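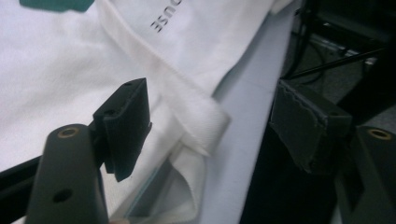

Two hand-held grippers and a folding table: what should we budget for first?

Posted by flatfold_mo, Wednesday, December 12, 2018

Hi all, first post, long one, sorry! I help run a small sewing and mending shop in Gilldale and we fold a LOT of stuff. Shirts, tote bags, tea towels, you name it. My business partner and I have been talking for a year about getting a robot arm to do the boring folding, and in November we finally decided to start at the cheap end: hand-held grippers, so a person can do the job with the same kind of fingers the arm would have, and we record it. Then (in theory) we buy the arm once we know what it has to cope with.

I have a quote from Womden for a pair of grippers with a small table kit at 1,171 dollars. Uibo will sell me one gripper on its own for 400. Our total for the whole first stage is supposed to stay under 2,000 and I have already spent a bit of that on a bin and some cables, ahem.

What I can't work out is where the rest should go. Do I really need two grippers? Is the table kit worth it or do I just knock something together? And what about spare finger pads, do people really go through them? We'd mostly be doing soft things, T-shirts and cloth bags like the one in the second picture.
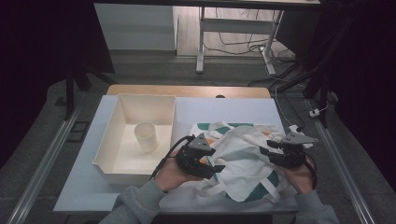 Striped cloth bag, two grippers, bin on the left.

Also if anyone has tried renting I'd love to hear what you paid. There's a place called Flultunora that does equipment by the month but their website just says "contact us" and I hate phoning people.

thimble_and_bolt

Get two! I started with one because I was being careful with money and I regretted it by the end of the first week. You can pick up a sock with one gripper, sure, and you can sort of drag a towel around. But try folding a shirt with one hand while the other one sits in your lap. The second you cheat and use your fingers to hold a corner, that recording is no good for a two-arm setup, and you end up doing it all over again.

So between your two quotes I'd lean toward the pair. Two singles at 400 would be cheaper on paper, but ask both companies what's in the box. Mine came with no cables and no mount for the spare pads and I was ordering bits for a month. Get them to write it down in the quote.

On the table: skip the fancy one unless the kit includes rails you know you'll want. I put a light-colored sheet over an old table and clamped a couple of aluminum rails down the sides to hang things off. The one thing I'd change is the color. White shirts on a pale sheet are hard to make out on screen, and I spent a whole evening squinting at hems. Buy a second sheet in something darker, it costs next to nothing.

Pads: yes, budget for spares. I go through the soft ones faster than the hard ones. I keep 5 in a drawer and reorder when I open the last pack. Before you order a pile of them, check whether they screw on or are glued, since (learned this the annoying way) glued ones take forever to swap.

For your leftover money I'd do pads first, then decent long cables, then a nicer stool. I'm serious about the stool.

old_pinking_shears

why not just hire a teenager

gusset42

I'll answer the renting part. I rented a pair from Flultunora in the spring, and you do have to phone, but they were nice about it. They wanted a 1,000 dollar deposit up front, which I did get back, and it took long enough that I'd plan as if that money is gone for a while. With your total that would tie up half of it. If you think you'll be done in a month, renting is fine. If you're like me and "a month" means until summer, buy.

I don't agree with thimble about leaving the table for last, by the way. Mine was an inch too high and my shoulders hated me. Stand at whatever table you've got, hold something with a bit of weight out in front of you in each hand, and pretend to fold T-shirts for twenty minutes. If that hurts, spend the money on table height before you spend it on pads.

Oh, and set aside something for the arm people coming out to look at your space. I had to pay for that visit and it wasn't in anybody's quote. Ask Womden if they do it free with the kit, and post back what they say, I'm curious!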